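Spent the morning at the Sakard open day in Pulbridge. They build and tune pick-and-place cells and had three stations open to visitors. Notes in a thread, mostly for my own reference.

The building dates from 1955 and used to be a bottling plant. Floor drains are still in place under the vinyl. Power comes down from the ceiling on drops, so there is nothing to trip over between stations. Compressed air only on the east side.

Station one was a conveyor sorter. Overhead camera, suction cup, two bins. It runs well and has been run well by many people for many years, so I didn't stay long.

One useful detail from it: they log vacuum pressure for every pick and flag the slow ones before they become dropped ones. The threshold is set per cup, and cups get swapped when the curve sags. No fixed replacement interval.

Station two was machine tending. Arm opens a door, takes a part out of a chuck, puts a blank in, closes the door. Cycle time on the board was 84 seconds, of which the arm is moving for less than half.

Asked why the door was not on its own actuator. Answer: customer's machine, customer's door, nobody gets to drill into it. Fair.

The gripper fingers at station two were printed and had visible wear on the inside corner. The operator said they reprint a pair when the part starts to rotate in the grip. There was a tray of spares on the bench with the revision number written on in marker.

Station three was the one I came for. It is the simulation desk: a workstation, two monitors, and a queue of people behind it. The software is called Rondari and it is in-house. They were not selling it and said so twice.

The job they were demonstrating is small-part handling on a tabletop. The cell is laid out in simulation first, the arm motions get worked out there, and the hardware comes after. The bench they will build it on was still flat-packed against the wall.

Batch size is 550 runs per layout, overnight, with the starting positions of the objects shifted a little each time. In the morning someone sorts the failures by type and looks at the biggest pile first.

Biggest pile last month was the forearm clipping its own approach path when the object started too close to the pedestal. They fixed it by adding a waypoint higher up. It costs a little time on every pick, including the ones that never needed it.

I asked whether they had tried moving the pedestal. They had. It fixed the near picks and lost them the far corner of the table. They went back to the waypoint.

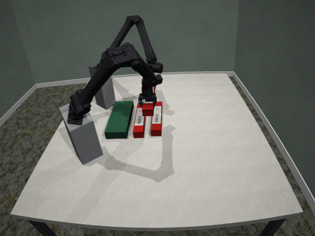

The red block is the part they care about. It is small compared with the long boxes under it, so the arm has to come in steep and leave the same way. Any sideways drift at that height and the fingers are into a box.

The arm folds over at the top and reaches down from above. A flatter reach would be quicker, but with objects in a row you want the wrist vertical or close to it. They showed both versions back to back and the flat one failed in the way you would expect.

There are 2 pedestals in the layout because the final cell is meant to have two arms. The handoff between them is a separate project and was not part of the demo.

Contact is the weak point, same as everywhere. Friction between fingertip and block is a single number in their setup. They know it is wrong and they vary it across the batch to find out how much that matters.

Their figure of merit is how many successes survive the worst friction value in the range. I liked that better than an average. They wouldn't give me the number for the current layout.

Someone in the queue asked about lighting. Shadows are rendered but the planner does not use images at this stage, it reads object positions straight from the simulator. A camera-based version is planned for November.

That swap is where I would expect the trouble. Perfect positions hide a lot of sloppy approach tuning.

The calibration routine for the real bench is coming from Görtz, who also supply the mounting plates. It was one slide. I asked for the procedure and was told it is still being written.

Practical: parking is behind the building, enter from the canal side. Coffee ran out by 10:30. Safety glasses are required at stations one and two, not at the desk.

They are doing another open day once the bench is up. I will go back for the real pick on the same layout and bring a stopwatch.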